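Monday, late

Rained until ten, then cleared. I mucked out the four stalls on the short side and left the rest for the evening crew. Ochoa came in sound from the paddock and ate everything, so I'm going to stop worrying about the left front. The vet said two weeks of light work and we've done 18 days. Tomorrow he can go back in the lesson string, walk and trot only, small riders.

The main thing today was the meeting about the youth riding program. I want to get it down while I remember it, because last fall we all left the room with different ideas of what had been agreed.

Brisa Orozco ran it. She had the numbers from the winter session printed out, two pages, no charts. We gave 358 lessons between the first of the year and the end of March. I would have guessed fewer. A good share of those were the school groups from Wenotville, who come on the bus and get forty minutes each in the saddle if we're quick with the helmets. The regular Saturday kids make up the rest.

The money question is the same as it was. Brakden has paid for the bus and the helmets for two seasons and will pay for a third. They want it put in writing this time, one year, with a report at the halfway point and another at the end. I don't mind the reports. Brisa will write them and I'll give her the attendance sheets, which means I have to keep the attendance sheets, and I was bad about that in February. I bought a clipboard on the way home and I'll hang it on the nail by the tack room door.

What they won't cover is hay. I asked. The answer was polite and it was no, they only pay for things that go directly to the kids. I said a pony that hasn't eaten doesn't do much for a kid. Brisa kicked me under the table, or moved her foot, I'm not sure. The last hay bill was $2,490 and the next one will be higher if the first cutting is late. We'll have to find it out of boarding fees again.

We also talked about ages. Brakden would like us to take riders from six. I said eight. My reason is leg length and attention, and the fact that we own exactly two ponies I'd put a six-year-old on, and one of those is Grimico, who is 24 and should be doing less each year. We settled on seven for the lead-line group and eight for everything else. I can live with that. It means a second person walking beside for every lead-line rider, so the group can't be bigger than four. Brisa wrote it down as a rule and read it back to me.

Then the demonstration day. They want one in town before the summer session opens, so that families who have never been out to the barn can see the horses and sign up. I was against it last year and I'm half against it now. Hauling three horses in, standing them around all morning near strollers and balloons, hauling them back. But it's how we got most of the Wenotville kids in the first place, so I said yes with conditions:

- no mounted riding on pavement, only grooming and leading
- rubber mats down wherever a horse is going to stand
- water there before we are
- horses off the trailer for two hours and no longer
- no balloons

The last one got a laugh but I meant it. Ochoa can't stand them.

I'd take Ochoa if he stays sound, the bay mare, and one of the ponies. Not Grimico. He'd be fine with the people, but the trailer is hard on his hips now and I don't want him stiff for a week afterward. The kids who know him will ask where he is. I'll make a sign or something.

We got out at half past two. I stopped for the clipboard, dropped off the torn blankets to be fixed (she says a week, so two) and picked up fly spray. Back at the barn by four.

Evening lessons went all right. The group of five is down to four with one out sick. They worked on changing direction through the middle of the ring without cutting the corners, which they all do, every one. I put cones out and it got better and then I took the cones away and it got worse. Leave the cones up for another week. The girl with the red boots posted on the correct diagonal the whole lesson without looking down. I told her so and she didn't seem to think it was a big deal.
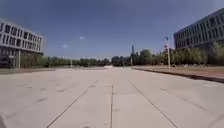 *Plaza, blue sky.*

The farrier moved us from Wednesday to Friday, 11 horses, starting at seven in the morning. I need everyone in and dry-legged before he gets here, so no early turnout that day. I have to tell the boarders. I'll put a note on the feed room door and also text them, because half of them never read the door.

Other things I have to do before the weekend:

- helmets: check the dates inside, pull any that are past five years
- order two more child smalls
- find the long lead ropes
- fix the latch on the third gate, or at least chain it
- call the insurance people about the town day and find out whether we need a separate certificate
- send Brisa the February sheets, whatever there is of them

I looked for the February sheets after supper. I have the first two weeks complete, and then a feed store receipt with names on the back, and then nothing until March. I think I can rebuild most of it from the lesson payments. The bus groups will be harder, but the school must have its own list — I'll call the office in the morning.

Did the ten o'clock check. Everybody had water. Grimico was lying down flat and got up when he heard the grain bin, so I gave him a handful. Cold again tonight for April. I left the light blanket on the mare and closed the north door.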